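Topic: Keeping a big white table clean and clear (and small black parts on it)

oisin_hayes
20th May
We finally got a proper large work table for the back room in Vilardale, white top, plain as a plate, and I love it. What I don't love is that every hand that touches it leaves a smudge. I've been going at it with dish soap and a cloth and it looks lovely until lunch. Does anybody have a routine that works? Or should I have bought the gray one like my wife told me to?

nuala_nc
Welcome to the club, Oisín! We've had ours since November and I went through all the same stages, including the one where I tried to make people wear gloves. Warm water with a little white vinegar, microfiber cloth, then a dry one right behind it. The dry one is the part that matters. If you let it air dry you just get bigger, fainter smudges.

Noemi Nava
I'd go easy on the vinegar, Nuala, depending on the top. I had a Lukside table that went dull in a patch by the window and I will always blame the vinegar. Plain water and two cloths for me.

nuala_nc
Fair enough, though mine still looks fine and it gets wiped every night. Maybe yours was the sun?

Noemi Nava
Maybe! I'm still not putting vinegar on it.

niamh_t
Can I put in a word for white tops, smudges and all? My old bench was black walnut, beautiful thing, my uncle's, and I spent half my life on my knees looking for little black plastic bits I'd put down right in front of me. Covers, end caps, those flat strips that look like nothing. On white they jump out at you. I'd take smudges over that any day. I keep the middle of the table clear and push the one container I need over to the side, and anything I'm working on gets the open space to itself.

Ours, and then one of those flat black pieces on the white:

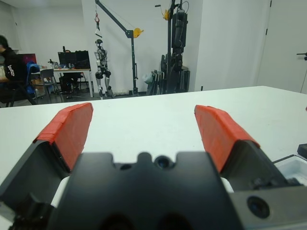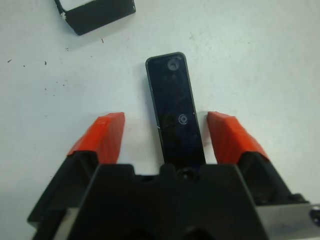 The other thing I'd say is don't chase every mark. I used to wipe between jobs and it made me cranky and I got nothing done. Now I do it once when I pack up, and if there are a few faint ones left in the morning, well, it's a work table. Glossy black plastic is a lot worse for fingerprints anyway -- I hold mine by the edges and keep an old eyeglass cloth in my pocket.

siobhan_nch
Niamh, I have to disagree about only one container. I have 20 tubs and I need every single one of them. They live on a Sovon shelf behind me, though, so I suppose the table is clear, technically.

niamh_t
Then we agree, Siobhán, you just have more stuff than I do :)

oisin_hayes
Thank you all, this is great. I'll try the two cloths tonight, plain water first, and keep the vinegar for if I get desperate. And I'm going to move the tubs off the table, which I know I should have done the day it arrived. Does the eyeglass cloth leave lint on the black stuff? I have a drawer full of them.

niamh_t
Not if you wash it without fabric softener. I learned that one the slow way.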